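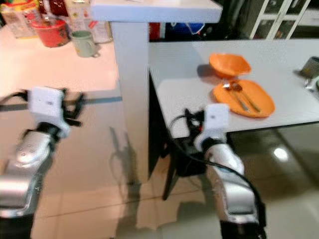
Skurumar - Erport remaster, which pressing?
Forum: Heavy / Doom / Sludge > Vinyl and mastering

lowtuned_keith
Has anyone compared the new Erport vinyl with the original 2000 CD? I've had both for a week and I can't settle on which is closer to what the band intended. The new cut has far more below 60 Hz, and the kick on side A finally separates from the bass. On the other hand the vocals have dropped back, and on the title track they're nearly buried until the second verse.
Playback is a moving magnet cartridge into a plain phono stage, no tone controls. Levels matched by ear, so allow for that.

Ulcombe_Fuzz
Levels matched by ear is your problem. The CD is about 3 dB hotter in the mids, so it'll sound "forward" whatever you do. Match them with a meter on a steady section (the drone before track four is good for this) and listen again.
For what it's worth I prefer the remaster. The CD was always brittle on the cymbals.

plinth
The CD isn't brittle, it's bright. Brittle would mean clipping, and there's none on my rip. I looked at the waveform for the whole album and the peaks sit just under full scale without flat tops. The vinyl is a different mix balance, so calling it a remaster is generous.

lowtuned_keith
Are you saying it's a remix? The sleeve only credits Geetha Shetty with mastering and lacquer cutting. No mix credit apart from Robles, same as the CD.

plinth
I'm saying you can't pull a vocal down that far with EQ and leave the guitars where they were. They occupy the same range. Listen to the guitars at 1 to 2 kHz on both and tell me they've changed.

Ulcombe_Fuzz
They have changed. The left guitar is duller on the vinyl, the right one less so. If she worked mid/side then the vocal goes down with the centre and the hard-panned guitars stay more or less put. It also explains the bass, because the low end would have been folded to mono for the cut and that firms it up. No remix needed.

plinth
Possible. I'd still want to hear the snare. If it's mid/side then the snare drops with the vocal.

lowtuned_keith
Snare does drop. Went back to track two just now and it's clearly further behind than on the CD. I'd put that down to the kick being louder.

plinth
Fair enough, that would support mid/side. I still don't like it.

amontes_drums
Adoración Montes here, I played on the June session but not on the rest of the record. Can't speak for the mastering. The mix was made on tape and the CD was taken from a digital copy of that tape with a high shelf added, so the CD was never flat either. The drums on tracks two and five were one overhead pair plus kick and snare. There isn't much separation to be had, so if the kick stands out now it's been helped.
The vocal was meant to be low. There were arguments over it at the time.

Ulcombe_Fuzz
Thanks, useful. Do you know whether the vinyl was cut from the tape or from the digital copy?

amontes_drums
I was told tape. I haven't seen it in writing.

sludgepail
Mine has a run of ticks near the end of side B, 13 of them, regular, one per revolution. Cleaned twice. Copy number 460 of 1063. Is anyone else getting this or is it just mine?

lowtuned_keith
Side B is quiet on mine apart from the lead-in. One per revolution sounds like a scratch or a pressing mark running across the grooves. Can you see anything under a lamp?

sludgepail
A small raised bump, yes. Can't feel it with a fingernail. The stylus tracks it without jumping.

plinth
Non-fill or a pimple, either way cleaning won't shift it. Ask for a replacement. And ask them what the source was while you're writing.

sludgepail
Will do. They've asked for a recording of the ticks, so I'll send the last two minutes of the side and put their reply up when I get one.

Ulcombe_Fuzz
Keith, did you redo the comparison with a meter?

lowtuned_keith
Yes, matched on the drone to within half a dB. The vocal is still low but it bothers me less. Keeping both for now. The CD is still the better one for the closing track, where the vinyl gets sibilant towards the label.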